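Speaker notes: Buying Kids' Pajamas Without Losing Your Mind
Retail buyers' afternoon at Eltodness, July 16, 2019

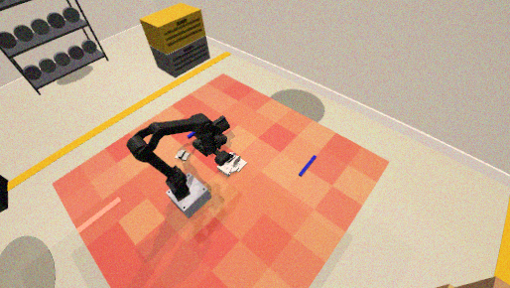 Start with sizing, while they still have coffee. A label that says "age 4" tells you the age of a child somebody measured once, a long time ago, possibly in another country. Parents buy by age anyway, then come back and tell you the legs are too short. Ask for hands: who has a height chart at the pajama rack? (Expect few.) Then move to color, where buyers get brave in May and sorry by winter. Point at the mat on the screen, with its salmon, coral and peach squares. Put those shades next to each other and they get along fine. Now imagine one pair of pajamas in each, on a rail, with a customer asking which one matches the robe. Pick two shades from a warm family and order them deep. Leave the rest to the people who make patchwork.

Fabric. Keep this short, they know more than they let on. Cotton jersey is what most children will put up with. Flannel sells on the hand feel and comes back on the shrinkage. Read out the Bilero care label in full, slowly, including the part about reshaping while damp. Pause. Ask who has ever reshaped anything while damp.

Cuffs. My favorite subject, so watch the clock. A ribbed cuff keeps the sleeve at the wrist and the leg at the ankle, and it buys the parent another season because the extra length can bunch above it. An open hem drags on the floor and gets walked on. Pass around the two Runer samples, one of each. Get them back this time.

Buttons versus pull-on. Buttons look lovely folded in a box. Grandparents buy buttons. The person who has to dress the child at bedtime buys pull-on. Stock both, but put the buttons near the gift wrap.

Numbers slide. In our shop test we had 38 returns on long-sleeved sets, and 17 of them were for length alone. Let that sit. Do not read the rest of the slide aloud, they can read. If someone asks about neck openings: yes, we had those too, mostly in the smallest size, whose owners have the largest heads for their height and strong opinions about having things pulled over them.

Night glow prints. Somebody will ask. They sell. They also need a lamp left on beforehand, and then the child wants to stay up and look at them. I have no solution.

Close with the Baláž two-piece, tops and bottoms sold separately. It makes more work in the stockroom and fewer arguments at the counter. Mention the order sheet by the door. Skip the joke about the onesie zipper if running late. Questions, then cake.

Comments

I was at this one. The samples did not make it back to the front, sorry, I think our row had them.

We tried selling tops and bottoms separately and ended up with 37 bottoms and no tops. Any advice on the ratio?

Reshaped while damp once. Would not repeat.

Could you post the height chart you use? Ours is still in inches and has a giraffe over the useful part.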